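FOR IMMEDIATE RELEASE

April 1, 2019

Brarkcombe Bread Bin Returns to Kitchen Counters, Lid and All

ARRUDA - Lelov, the family-run housewares company that has been making things for the kitchen counter since before most of its present staff could reach one, is very happy to announce that the Brarkcombe bread bin is coming back. It will go on sale in June through the Lelov shop in Arruda and at independent kitchen stores that have kept asking for it (some of them every single spring, and we thank them for their patience and their postcards).

The Brarkcombe is a bread bin of the old, friendly kind. The base is a deep off-white tub with ribbed sides and a thick rim that gives you something decent to hold on to when you carry it from the counter to the table. On top goes a glossy white lid, rounded like the top of a loaf, and at one end of the lid there is a curved, see-through brown flap that follows the same line. People who grew up with one tend to remember the flap first.

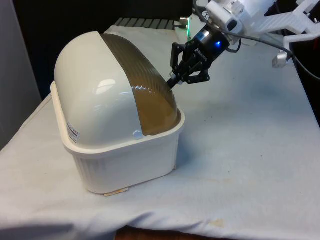
Bringing it back took a good deal longer than anyone at Lelov had guessed. The original molds had been in storage for years, and our partners at Fulteck, who look after all of our molding, had to clean and repair them before a single tub could be made. The curve of the lid needed the most care, as it has to sit properly along the rim and still leave room underneath for a tall country loaf. A first run of 500 bins has now been ordered, and if the spring goes as we hope, a second will follow before the end of the year.

"My mother kept one of these by the window, and I don't think I ever saw it without bread in it," said Solange Guimarães, head of product at Lelov. "When we started talking about what to bring back, I had a whole list ready, and then somebody put an old Brarkcombe on the table and we more or less forgot the list. It's such a cheerful thing to have in a kitchen. You lift the lid and there's breakfast."

In keeping with the way the bin has always been used, the new one comes in a single size and a single color. We did talk about a blue one, and a rather nice green one too, and we may talk about them again, but the off-white goes with almost any kitchen and it was the color named in nearly all of the letters we received. There were 87 letters, by the way, and every one of them has been answered by hand - a few with recipes tucked in.
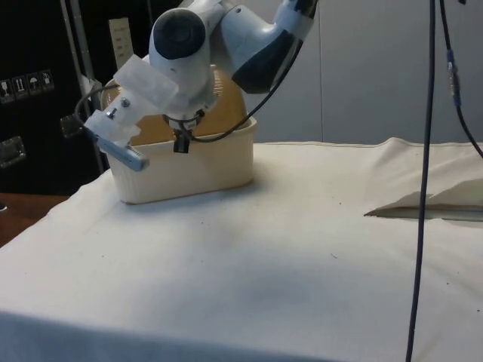 Caring for the bin is simple enough. Shake the crumbs out of the tub every few days, wash it with warm water and a little dish soap, and dry it well before the bread goes back in. The flap likes a soft cloth best. We would ask you to keep the bin off the stove and away from the toaster, and please let fresh loaves cool all the way through on a rack before you put them inside, however good they smell.

The Brarkcombe will sell for 40 dollars and carries a guarantee of 2 years. Customers who still own an earlier bin are warmly invited to bring it along to the Arruda shop during June, where our staff will be glad to look it over and give it a good clean while you have a cup of coffee with us. There will be rolls as well, from the bakery across the street, and butter, and jam for those who come early. 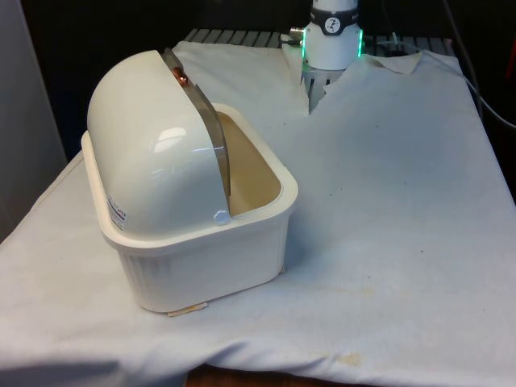 The Brarkcombe bread bin, with its domed lid and ribbed sides.

Stores wishing to order for the summer are asked to write to the Lelov trade desk as soon as they can, as the first run is not a large one. Sample bins can be lent to shops and to kitchen writers on request, and we only ask that they come back to us without crumbs.

About Lelov
Lelov makes bread bins, canisters, cake covers and other everyday things for the kitchen. The company is based in Arruda, where it also runs its own shop.

Press contact: Solange Guimarães, Lelov, Arruda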